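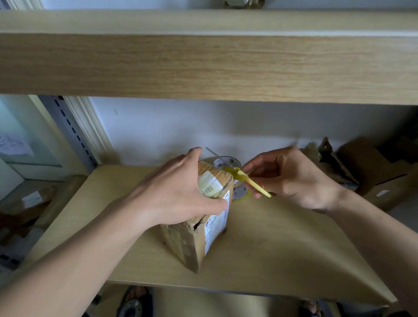
제4장 멈추지 않은 팔: 포장 해체 공정의 고장과 안전

로봇 이야기를 하다 보면 아무래도 잘 움직이는 모습부터 떠올리게 되지요. 그런데 이 장에서는 조금 다른 날의 이야기를 해 볼까 합니다. 프로브소프 물류 센터에서 4월에 있었던 일인데요, 플레넬이라는 이름의 개봉 로봇이 상자의 테이프를 가르다가 접촉 신호를 놓치고 말았습니다. 날은 상자 면을 지나 12밀리미터나 더 들어갔고, 안쪽의 물건이 상했습니다. 다행히 다친 사람은 없었지만 작업대는 네 시간 동안 서 있어야 했어요.

사람이라면 구겨진 테이프 위에서 저절로 손의 힘을 늦춥니다. 한 손으로 상자를 누르고 다른 손으로 도구를 대면서, 어디가 들떴고 어디가 단단한지 손끝으로 짐작하는 것이지요. 로봇에게는 이 짐작을 힘 센서와 문턱값으로 하나하나 일러 주어야 하는데, 찌그러진 상자 앞에서는 그 값이 참 쉽게 어긋난답니다.

4.1절에서는 당시의 힘 기록을 차근차근 읽어 보고, 4.2절에서는 비상 정지 회로가 왜 2초나 늦게 반응했는지 따져 보겠습니다. 본문으로 넘어가기 전에, 집에 있는 헌 상자를 하나 천천히 열어 보면서 어느 순간에 손을 멈추게 되는지 공책에 적어 두시기 바랍니다.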